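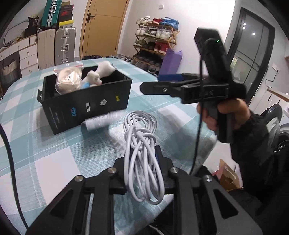 Cuaderno de taller: cables, bolsas y la caja negra

Publicado el 31 de enero de 2021 por el taller Cusholm
Imprimir | Enviar por correo electrónico

Retomo el asunto del cajón. Para quien no haya leído las páginas anteriores, y sospecho que son todos: el cajón de abajo del mueble Grerkel dejó de cerrar antes de Navidad y la solución adoptada fue empujarlo con la rodilla. Ayer la rodilla dijo basta y el cajón también. Se vació entero en un barreño y hoy ha tocado decidir qué vuelve, qué se guarda en caja y qué se va a Setiawan, que es como llamamos al proyecto del piso de abajo y, en la práctica, al sitio adonde mandamos lo que no queremos tirar nosotros.

Se trabaja sobre la mesa del mantel de cuadros, el de los azules verdosos con blanco. Ya sé que hay un banco de trabajo. El banco de trabajo está ocupado por las cosas que se quitaron de la mesa en junio para poder usar la mesa. Temperatura del taller al empezar, 18 grados, con la estufa puesta y alguien dejando la puerta abierta cada vez que baja a por café.

Método para los cables

Llevo años enrollándolos en círculo alrededor de la mano y años desenredándolos después con la misma mano. Hoy he cambiado a bucles largos: se dobla el cable hacia delante y hacia atrás, siempre con el mismo largo, y con el tramo final se le da la vuelta por el centro. Queda una especie de lazo, bastante feo, con las orejas abiertas. La clavija se mete a un lado del paquete. Si se deja colgando, se engancha en todo lo que hay dentro de la caja y al sacar un cable sale la familia completa.

El gris claro, casi blanco, ha servido de prueba y se ha dejado hacer. Es blando y no tiene memoria, o la tiene peor que yo. Con los negros gruesos no hay manera: el primer doblez lo aceptan, el segundo lo discuten y al tercero se abren como un paraguas. A esos les he puesto una tira de velcro y los he dejado aparte. Pendiente comprar más velcro. El rollo que teníamos apareció en el fondo del barreño, pegado a sí mismo y a un trozo de moqueta.

Notas sueltas para cuando haya que repetirlo:

- Largo de bucle: algo más que la mano abierta. Más corto y el paquete queda gordo; más largo y no cabe a lo ancho.
- No apretar la vuelta central. La primera vez apreté y el cable se quedó con cintura.
- Las puntas, todas hacia el mismo lado. Esto lo escribo con convicción y lo he cumplido hasta media mañana.
- El alargador de 130 cm no se dobla así, tiene la regleta fija y pesa. Va colgado en el gancho, donde ya estaba antes de que alguien decidiera que el gancho era para el abrigo.
- Cable sin aparato conocido: se le da una semana de gracia. Pasada la semana se le da otra.

La caja

La caja negra es ahora oficialmente «la de sobremesa», nombre que he escrito en una etiqueta que todavía no he pegado, para no tapar los dibujos del frente. Tiene las paredes rectas y se ve lo que hay dentro sin remover, dos virtudes que no tenía el cajón. Propuse ponerla paralela al borde de la mesa. Duró así lo que se tarda en sacar algo de ella.

He dejado escrito qué entra en la caja, a sabiendas de lo que pasa con las normas escritas. Entran cables enrollados, bolsas cerradas y cosas que se usan todas las semanas. No entran herramientas con filo ni nada que gotee, haya goteado o tenga fama de gotear. Tampoco tornillería suelta, que tiene su mueble y sus cajoncitos y, en tres de ellos, otra vez cables.

Luego está el peluche blanco, el de las puntas redondeadas que parece un hueso. Estaba en el barreño con lo demás y lo metí en la caja mientras pensaba dónde ponerlo. Sigo pensando. De momento cruza en diagonal y apoya un extremo en el borde, con el aire de quien ha pagado por toda la fila. Se discutió mandarlo a Setiawan. No hubo mayoría. Yo, personalmente, defendí su valor como relleno: si la caja se transporta medio vacía, las cosas bailan, y esto es blando y ocupa. El argumento me pareció sólido y lo sigo manteniendo, aunque la caja no va a ir a ninguna parte.

Bolsas con cierre

Las bolsas transparentes con la línea roja en el cierre son lo mejor que ha pasado por este taller desde el gancho. Se ve el contenido y se sabe de un vistazo si están cerradas. También se oyen, lo cual tiene su utilidad cuando alguien busca galletas en horario laboral.

En una de ellas está la pieza beige enrollada. No he querido abrirla. Está bien puesta, redonda, en su bolsa, y cualquier intento de averiguar qué es exactamente acabaría con ella fuera y con nosotros sin saber volver a meterla. La anoto como «rollo beige, cierre rojo», y que el siguiente en necesitarla aporte el nombre técnico. Lo azul claro que asoma junto al peluche, lo mismo: anotado, sin bautizar.

Problema con las bolsas: si se cierran llenas de aire hacen de cojín y no dejan apilar. Hay que aplastarlas antes de pasar el dedo por el cierre. Lo he explicado en voz alta. Después he cerrado la siguiente como un globo.

El rollo

El rollo blanco y gris no tiene sitio, y esto viene de lejos. De pie se cae. Tumbado rueda. En la caja ocupa el hueco de cuatro cables y además le entra polvo por el agujero, del que luego sale pelusa en el peor momento. Hoy ha pasado casi todo el tiempo delante de la caja, en tránsito, que es una categoría del inventario con mucha más población de la que me gustaría.

Opciones consideradas:

- Un listón fino clavado al estante para que no ruede. Requiere listón.
- Colgarlo de una varilla. Requiere varilla y que el gancho del abrigo vuelva a ser un gancho.
- Gastarlo. Se estudió en serio.

Me quedo con el listón. Hay recortes del mueble Grerkel detrás de la puerta y alguno dará la medida. Si no la da, la varilla.

Cuentas y papeleo

Repasada de paso la hoja de gastos, por tenerla debajo del barreño y estar húmeda por una esquina. El presupuesto de Vovell por rehacer el mueble entero, guías metálicas incluidas, era de 1.313 euros sin la instalación. Lo dejo aquí apuntado para que conste por qué estamos doblando cables sobre un mantel. La guía suelta para el cajón de abajo la sirven por separado, con un plazo de más de 7 semanas, y hay que pedirla por la referencia que figura en la pegatina. La pegatina está en la guía vieja, por la cara que roza. Se lee una letra, que puede ser también un número.

He escrito a Vovell con una foto de la pegatina. Si contestan que no se lee, les diré que por eso la mandaba.

Estado al cerrar

Los blancos y grises, doblados y con la punta recogida. Los negros gruesos, con velcro los que alcanzaron y con goma los demás, sabiendo que la goma se reseca y que en unos meses habrá que despegarla con la uña. Del barreño queda el fondo: arandelas, un tapón, media pinza y tierra de alguna maceta que no recuerdo haber tenido. Eso lo cribo mañana con el colador viejo (el del mango torcido, no el de la cocina, por favor, que luego hay conversación).

El mantel hay que sacudirlo por la ventana del patio. La otra da a la entrada de Setiawan y ya recibieron lo suyo en la última limpieza.

Pendiente:

- Comprar velcro, del ancho.
- Cortar listón para el rollo.
- Pegar la etiqueta de la caja en un lateral.
- Llamar a Vovell si no hay respuesta.
- Decidir lo del peluche.
- Devolver el barreño a su sitio antes de que empiece a servir de cajón.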